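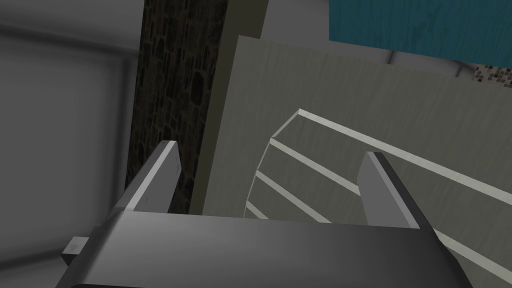

View from behind the open fingers in the Ayele kitchen, with the dark stone wall at the left.

Kitchen tips for recording demonstrations

On this page I keep the tips for people who drive the simulated arm in our kitchens and record examples for the learning system. They are small household matters mostly: how to come to the worktop, how to hold a cup, when to stop the recording. At Clellow we began with a long manual and very few persons read it to the end, so I took out the parts which are useful on a normal working day.

The tips are written for the Ayele kitchen and the Zonda hand controller. If you work in another kitchen the names of the menus are the same, but the cupboards are in other places.

Before you begin

Clean your own desk first. The hand controller needs free space to both sides of your elbow, and a coffee cup standing there will be pushed over sooner or later. Put it behind the screen or on the window sill.

Set the chair so that your forearm lies flat. If the arm hangs down, your hand becomes tired after one hour and the recorded movement begins to shake. You do not notice it yourself, but it is visible in the curves.

Load the kitchen, wait until all textures are there, and only then press Ready. When the stones of the wall are still plain grey patches the loading is not finished. An episode recorded with half-loaded textures must be thrown away.

Open and close the gripper two times before the first episode of the day. The Zonda trigger sometimes remembers its last position from the evening before, and then the fingers jump at the first touch.

Read the task sentence aloud. It sounds childish, but "put the bowl in the sink" and "put the bowl next to the sink" look very similar at eight in the morning.

Coming to the worktop

Come from above and a little from behind. A low approach brings the palm of the gripper near to the front edge of the counter, and there the two bodies can catch each other. When this happens the arm makes a hard jump and the episode is spoiled.

Open the fingers early, when you are still far from the object. Many beginners open them at the last moment, directly over the cup, and the learning system takes over this habit. It will then hesitate above every cup as its teacher did.

Keep both fingers in view as long as you can. When one finger goes behind a handle or a jug, stop for a short moment, turn the wrist and look again. A calm correction is a good example and you should leave it in the recording. A nervous one, with three or four small pushes in different directions, is better deleted.

Do not go fast over the empty part of the counter only to save time. Drive with the same speed from start to end, as you would carry a full soup plate. The system learns the speed together with the path.

Inside corners need patience. Where the back of the counter meets the side wall, the gripper has place for one angle only, and you must find this angle before you go down. Turn first and lower afterwards. If you do the two things at once, one finger touches the wall and you see it too late.

Watch the open end of the counter as well. An object that goes over the edge falls to the floor, and our tasks do not include picking up from the floor. Stop the episode, mark it "dropped" and take a new one. Please do not try to be a hero with the arm stretched down beside the cupboard -- the joints come to their limit and the software closes with an error.

Holding things

For cups, take the rim with one finger inside and one outside, or take the body a little under the middle. Choose one way for the whole session. Mixed ways are welcome in the complete set, but the planning list takes care of this and tells you in the column Grasp which one is wanted from you.

Flat things such as lids and small plates are the most difficult. Push them gently until a part stands over the edge of the counter, then take them from the side. It needs some practice. I spoiled a complete afternoon with one lid before I could do it in a way I would show to another person.

Bottles: take them low. In the simulation the weight is placed at the bottom of the bottle, and when you hold it at the neck it swings like a clock.

Close the trigger slowly and stop when the object moves together with the fingers. To press more brings nothing. In the older Skondico objects too much pressure makes the thing slip out upwards like wet soap, and then you search for it on top of the wall cupboard.

When you put something down, wait one breath before you open the fingers, and one breath more before you pull back. These two pauses are the part people forget most often. Without them the system learns to throw.

Looking after the start position

Every episode must begin with a different start position, but not a wild one. The program moves the arm base by itself when you press New. You should then take the gripper by hand to a free place over the counter, with nothing between the fingers, and begin from there.

Vary the height and the side. If I look through one day of recordings and all of them begin over the same stone of the wall, I know that the person was in a hurry. The system will know only this one way to begin, and with another view it will be lost.

In the second view on this page the hand is open over the grey counter, near the corner, with the teal cupboard door up at the left. I like a start of this sort. The counter surface between the fingers is clear, the stones at the back are easy to recognise, and the arm can go to the left or forward without first turning away from something. The floor is visible low at the right, so take the first movement to the other side. 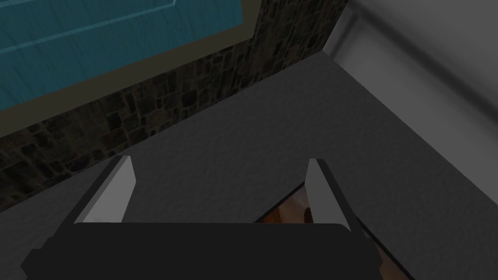 How many and how good

One complete set for a kitchen task is 500 episodes. It is divided between several people, and your part is written at the top of the planning list. In a good session one person can record 46 episodes, with pauses. More is possible, but I would not recommend it. The last ones of a very long session are usually those we remove again.

A set is accepted when 95 per cent of the episodes reach the goal. The rest may be failed attempts, if they are marked correctly. A failed attempt with the right mark is useful to us. With the mark "success" it does damage, and to find it later costs much more time than the recording.

No episode should be longer than 90 seconds. If you are still turning around the cup at this moment, press Stop, stand up and walk to the window. Then do it again from a new start position.

Marking and saving

Mark the episode directly after the end, before you press New. I have tried to mark ten together from memory, with a paper list beside me, and two were wrong.

Use only the words from the list: success, dropped, missed, blocked. If none of them fits, write "other" and one short sentence. Please write the sentence in English, also when you are angry.

Save after every tenth episode with the button at the top, even though there is automatic saving. The automatic saving writes to the local disk, and the local disks are emptied on Monday.

Small troubles and what helps

The view trembles when the arm is standing still. Put the controller on the table, let go of it completely and press Centre. If it continues, change the cable.

The fingers pass through an object. The object was loaded without its collision body. Note the name of the object and load the kitchen again. Do not record with it, also not "only this one".

A cupboard door opens by itself. You have probably touched it with the upper part of the arm, which you cannot see from the hand view. Switch to the room view for a moment and look where the elbow is.

Everything is too dark at the back of the counter. The light is part of the task and is changed by purpose between the sets. Make your screen brighter if you must, but leave the light settings in the program as they are.

The curved surface with the white stripes confuses your eyes. It did the same with mine. Fix your look on the fingertips and on the edge of the thing you want to take, and move the wrist a little until you can judge the distance again.

Your hand hurts. Stop for today, also if the planning list is not finished. Write in the remarks how far you came, and the next person will continue from that line.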